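Stindska PPD > Rates and Billing > Residential demand charge, 15-minute or hourly interval?

lineloss
Nov 1, 2020

The draft residential tariff for Stindska Public Power District is in the board packet. Summary for people who don't want to read the schedule:

Customer charge stays where it is. Energy charge drops. A new demand charge of $6 per kW is applied to the highest average demand in the month, measured between 2 p.m. and 8 p.m., weekends and holidays excluded. That is a six-hour window. The packet calls this a pilot capped at 400 meters, all of them on the Charbonneau feeder, with enrollment by opt-out.

What the draft does not say is the averaging interval. The definitions page says "demand interval as recorded by the District's metering equipment." Commercial customers are billed on 15 minutes. The consultant's bill impact table appears to use hourly load research data, going by the column headings. Those give different bills for the same house and the packet should state which one applies.

Does anybody know what the Charbonneau meters are programmed for?

tapchanger

They record 15-minute intervals. You can see it if you download your own usage from the portal, the rows are 15 minutes apart. Recording interval and billing interval don't have to match, though. The billing system can add four rows together and bill on the hour. Whether ours is set up to do that is a different question.

lineloss

Mine shows the same. So if they bill what the meter records, with no aggregation, the impact table is low.

Example with a storage water heater, 4.5 kW element, running 20 minutes inside one clock hour and lined up with the start of an interval:
15-minute basis: 4.5 kW for the first interval
Hourly basis: 1.5 kW

That's a spread of 3 kW, or $18 a month at the proposed rate, for one appliance with the same energy use. It's a worst case, because other loads set part of the peak too and they won't all land in the same quarter hour. The direction is the same for everyone.

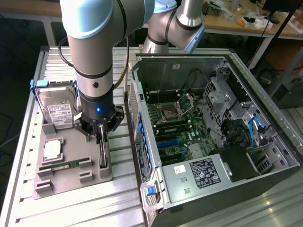

Dale McKinnon

The direction is the same but the revenue isn't. The demand rate was derived by dividing an allocated cost by total billing units. If they bill on 15 minutes they collect more kW, and the per-kW price should come down to match. You can't hold the $6 fixed and only change the interval. Either the table and the rate both came from hourly data, in which case the tariff has to be hourly, or the rate gets recalculated.

lineloss

Agreed, and that's a better way to put it than I did. My concern is that the rate was set on one basis and the billing will be done on the other, because the definition is loose enough to allow it.

feeder_rat

I think this thread is treating a wording problem as a policy problem. The District can't bill on an ambiguous term. Somebody in billing has to type a number into a configuration screen and the rates department signs off on it. Ask them. They answer email.

My objection is to the charge itself. Transformers and secondaries are sized on diversified load. One house hitting its own peak at 2:15 does nothing to the feeder if the neighbors peak at 6. A noncoincident demand charge bills you for a cost you may not be causing. Time-of-use energy would get most of the effect and people can understand it.

Dale McKinnon

It isn't noncoincident in the strict sense. It only looks at the window. That captures the system peak hour in nearly every summer month and most of the feeder peaks. Outside the window you can run anything you like.

feeder_rat

The window is six hours wide. The system peak is one hour inside it. That is a long way from coincident.

Dale McKinnon

A one-hour window moves the peak to the hour after it. You've seen what happens when every water heater on a feeder comes back at the same time. Wide windows are there for that reason.

feeder_rat

Then use energy pricing in the wide window. You haven't given a reason for measuring the single highest interval in the month. A customer who has one bad afternoon on the second of the month has no price signal left until the next read date, short of exceeding it.

Stepan Kobzar

I'd like to see numbers before arguing theory. I pulled my own data for September and ran it both ways. House is on Charbonneau, electric water heater, heat pump, electric dryer, gas range.

15-minute billing demand: 8.2 kW
Hourly billing demand: 5.1 kW

At the draft rate that's $49.20 against $30.60. The energy charge reduction doesn't change between the two, so the whole $18.60 difference lands on the bill.

If others want to do the same comparison, this is the procedure I used.

1. Download the interval file from the portal as CSV. Choose the billing period, not the calendar month. The read dates don't line up with the first.

2. Check the timestamp convention. Ours are interval ending, so the row marked 14:15 covers 2:00 to 2:15. The first row you want is 14:15 and the last is 20:00. If you get this wrong you include one interval that doesn't belong and drop one that does.

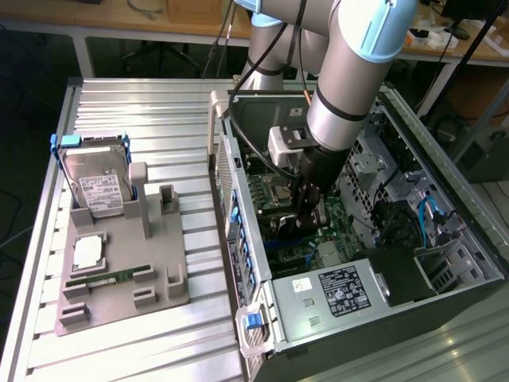 3. Multiply the kWh in each row by four. That is the average kW for that interval. Take the maximum over the window for all billable days.

4. For the hourly figure, sum each set of four rows inside a clock hour. The kWh total equals the average kW for the hour. Take the maximum again.

5. Note the date and time of both maximums. Mine were on different days.

Don't use a rolling hour unless the tariff says rolling. It will give you a number equal to or above the clock-hour number and the comparison won't mean anything.

tapchanger

Good write-up. Two additions.

Check for missing rows. My file had gaps in September from a communications outage, and the portal had filled them in with estimated values flagged E in the last column. The draft doesn't say whether an estimated interval can set billing demand. It shouldn't.

Also, if you have solar, the file has separate delivered and received columns. Use delivered only.

Results here: 6.9 kW at 15 minutes, 5.4 kW hourly. No electric dryer, which probably explains the smaller gap.

lineloss

The estimated-read point should go to the board as its own comment. The commercial schedule has a sentence on it and the residential draft left it out.

kwh_ledger

Has anyone put a monitor on the panel instead of waiting on portal data? The portal is a day behind. I have a Fokero unit with clamps on both legs and it agrees with the meter on energy closely enough. Demand is where it gets off, because its 15-minute blocks start whenever it was last powered up. After a breaker trip mine was running on blocks offset from the meter's by several minutes, and it under-reported the peak.

Stepan Kobzar

You can fix that by exporting the one-minute data and binning it yourself to the clock. The display on the unit isn't suitable for this. One-minute data is also the only way I could tell what caused the peak. It was the water heater and dryer together with the heat pump already running.
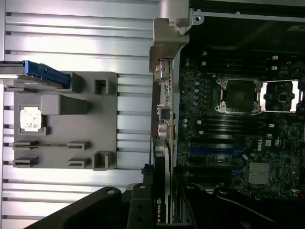 Gray tray with the blue latch

kwh_ledger

One-minute export works, thanks. Binned to the clock it comes within a tenth of a kW of the meter.

On the control side, I put a Grorano timer on the water heater with a lockout from 2 to 8. Tank is 50 gallons, two people in the house. No complaints on hot water so far. Set it to restore at 8:05 and not at 8:00, in case its clock drifts. If it switches on at 7:58 the element will be in a billable interval.

feeder_rat

A two-minute overlap at 4.5 kW averages out to 0.6 kW in a 15-minute interval. It's not nothing, but it would have to sit on top of something else to matter.

kwh_ledger

At 7:58 it does sit on top of something else. That's when the dishwasher and the heat pump are on.

feeder_rat

Fine. I'd still say you shouldn't have to buy a timer to be no worse off than you are today. A household that rents can't rewire the water heater circuit. With opt-out enrollment, those are the people who will stay on the pilot by default.

Dale McKinnon

That one I agree with. Opt-out gives a cleaner sample for the load study, but the usual companion is a bill guarantee for the first year: customer pays the lower of the two schedules and the District carries the difference. With only 400 meters the exposure is small. I looked through the packet and did not find one.

tapchanger

There's a line about "shadow billing" in the appendix, page after the load shapes. As I read it, customers get both calculations on the statement but pay the pilot rate. So it's information only.

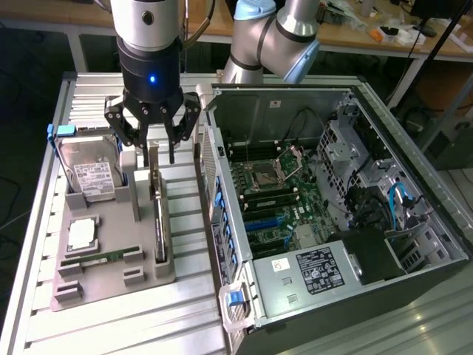

Gripper at the top of the card

lineloss

I emailed the rates department with the interval question, and got an answer back the same afternoon. Pasting the relevant part:

"The billing determinant is intended to be the maximum 60-minute clock-hour average. The definition in the draft was carried over from the general service schedule. Staff will propose revised language ahead of the second reading."

So the intent is hourly and the impact table was built on the right basis. I asked for the revision to also cover estimated intervals. No reply on that yet.

feeder_rat

As I said, wording.

lineloss

It was wording that would have charged Stepan another $18.60 if it had been adopted and configured as written. I'm satisfied with the answer. I'd still file the comment so it's in the record.

Stepan Kobzar

I'll file on the estimated reads and attach my spreadsheet. If anyone else ran their file, post both numbers plus whether you have an electric dryer. Daylight time matters for the next file, by the way. The clock change falls in the current billing period, and my export has the repeated hour in it twice with identical labels. It's outside the window so it can't affect the demand figure, but a lookup keyed on timestamp will choke on it.

tapchanger

Mine too. Sort by row order and leave the timestamps alone.

kwh_ledger

7.7 at 15 minutes, 4.8 hourly, electric dryer, before the timer went in. Will rerun it when this period closes.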